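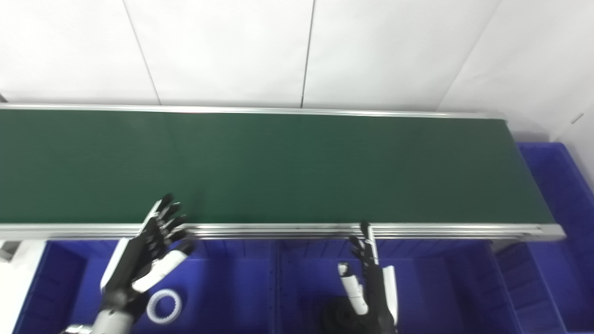

Notebook > Wostgate line > Sorting cell
Search this notebook Go

February, second entry. Mostly about people this time, because I've been writing about joint limits for pages and the thing that's going to make or break this at Wostgate is what happens to the four hours of somebody's shift that used to be spent standing at the belt. The humanoid is up at the sorting cell now, green belt in front of it, blue bins lined up underneath, and with both hands raised it has its left fingertips over the near edge of the belt and the right index finger on the aluminum side rail. That rail is a height the old crew knew with their hips - everybody who worked this station leaned on it. I keep thinking about that when I set the reach limits!

So, what has changed. The sorters don't sort all shift any more. They do the first hour by hand, then they hand over and become what the Pradero paperwork calls "cell attendants" (terrible name, we're all still saying sorters). Attending means clearing what the hands drop, swapping bins when they fill, and deciding on the odd parts. That last bit is the one they like. Two of them told me separately that they feel less stiff going home, and one of those same two told me she misses the rhythm and finds the waiting tiring in a different way. I wrote both down because I think both are true.

Numbers from the log, for whoever picks this up after me: 703 parts through the cell on the long run, 249 of them flagged for a person to look at. Way too many flags. The attendants were up and down like yo-yos and by lunch they'd started ignoring the light, which I would have done too. I loosened the threshold on the ring parts and left everything else alone. Next run should tell us. If we can get to up to 100 flags on a run that size I'd call it livable.

Other stuff, in no order:

The Demano bin labels peel. Ordered the other kind.

Handover at 2 pm is bad, it lands right on shift change and you get two crews and one stop button. Asked for 1:30. The Farahani site does it mid-shift and says it's fine, so I'm going to push for that.

Training is too short. We gave people 3 sessions and the third was mostly me talking about fault codes - what they wanted was practice stopping it and getting it going again without calling me. Redo that one with less slideshow and more button.

Pay question still open. The attendants are making decisions the old job didn't ask of them and the grade hasn't moved. Not mine to fix, but I said it in the meeting and I'm putting it here so it's written somewhere.

Tomorrow: rerun with the new threshold, morning crew, and I'm going to stand there with a clipboard and keep my mouth shut for once. Also find out who has the key to the spare bin cage.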